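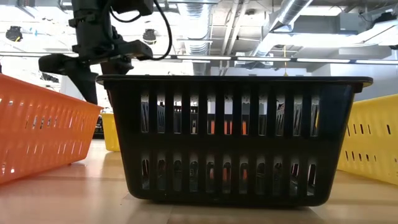 Paniers en plastique Brondora : mon avis après plusieurs mois à la maison

Je repoussais cet achat depuis une éternité. Chez nous, tout ce qui n'a pas de place attitrée finit par terre ou sur la dernière marche de l'escalier, et j'avais déjà essayé les boîtes en carton (effondrées au bout d'un hiver), les jolis paniers en osier (griffés par le chat, et qui accrochaient tous les pulls) et même de vieilles cagettes du marché que j'avais poncées avec beaucoup d'amour et assez peu de résultat. Alors en août, en pleine crise de rangement, j'ai fini par commander des paniers ajourés en plastique de chez Brondora, en noir, en orange et en jaune. Je m'en sers tous les jours depuis, et comme j'avais moi-même lu des dizaines d'avis avant de me décider, je me dis que le mien rendra peut-être service à quelqu'un.

Commençons par la commande. J'en ai eu pour 154 euros en tout, livraison comprise, ce qui m'a fait tousser un peu, je ne vous le cache pas, surtout pour du plastique. Il faut dire que j'ai vu large : je voulais équiper l'entrée, la chambre des enfants, la salle de bains et le cellier d'un seul coup, pour ne pas me retrouver dans six mois avec des modèles introuvables. Le colis est arrivé en bon état, les paniers emboîtés les uns dans les autres par couleur. Ils étaient si bien emboîtés d'ailleurs qu'il m'a fallu m'asseoir par terre et tirer avec les pieds pour séparer les deux derniers !

Le noir est mon préféré, et de loin. Il est rectangulaire, avec un rebord épais et plat qui s'évase légèrement vers l'extérieur. C'est bête, mais ce rebord change tout : on l'attrape à pleines mains, sans chercher de poignée, et il ne scie pas les doigts quand le panier est chargé. Les parois sont percées de deux rangées de fentes verticales, fines et arrondies aux extrémités, avec une bande pleine entre les deux. Le fond est épais lui aussi, il pose bien à plat sur notre parquet clair. J'y mets les chaussures de l'entrée, et le sable passe un peu par les fentes, alors j'ai glissé dessous un vieux set de table. Voilà pour le grand luxe.

L'orange est beaucoup plus ajouré, avec de petites perforations rectangulaires et ovales sur toute la paroi. Quand la lumière le traverse le matin, il devient presque translucide, et j'avoue que je le trouve très gai. Il sert aux jouets, ou plutôt à ce qui traîne le soir et que je ramasse en soupirant vers 20 heures. Par contre, attention aux tout petits objets : les crayons de cire se coincent dedans et les briquettes les plus minuscules se faufilent. Pour les peluches, les livres souples et les voitures, rien à redire.

Quant aux jaunes, ils sont d'un jaune citron franc, vraiment franc. Je m'attendais à quelque chose de plus doux et j'ai hésité à les renvoyer, puis je m'y suis faite, et maintenant je trouve qu'ils réveillent la salle de bains. Leurs petites fentes verticales conviennent très bien aux serviettes et aux gants de toilette, l'air circule et je n'ai plus cette odeur de renfermé que j'avais avec mes boîtes fermées.

Côté entretien, c'est un bonheur. Un coup de douchette, une goutte de liquide vaisselle, une vieille brosse à dents dans les fentes pour les moutons de poussière (le noir les montre davantage, il faut le savoir), et je laisse sécher la tête en bas sur le balcon. Les couleurs n'ont pas bougé pour l'instant.

J'avais comparé avec deux autres marques avant de me lancer. Les bacs Usen sont plus élégants, avec un couvercle, mais ils sont pleins et bien plus lourds, et ma sœur, qui en a chez elle, ne s'en sert presque plus à force de devoir soulever le couvercle. Les Ukley coûtent moins cher, seulement j'en avais manipulé un en magasin et la paroi pliait dès qu'on le soulevait d'une main. À l'usage, je ne regrette pas mon choix, même si le Usen me fait encore de l'œil pour le linge de lit.

J'ai tout de même quelques reproches. D'abord, les couleurs ne s'assortissent pas vraiment — d'une couleur à l'autre, les perforations ne sont pas les mêmes, alors que j'imaginais naïvement une série bien uniforme. Dans la même pièce, ça se remarque. Ensuite, aucune étiquette ni emplacement pour en mettre une ; j'ai fini par nouer un bout de ruban dans les fentes. Et puis sur le parquet, un panier plein glisse volontiers quand on le pousse du pied, ce que mes enfants ont compris très vite et exploitent sans retenue. Quatre patins de feutre collés dessous protègent au moins le bois.

Je mets quatre étoiles sur cinq. Je recommande le noir les yeux fermés, l'orange si vous avez des enfants, et le jaune si vous aimez le jaune. J'en reprendrais bien un noir pour le coffre de la voiture, où les bouteilles roulent à chaque virage — si la marque propose un jour un modèle un peu plus haut, je suis preneuse.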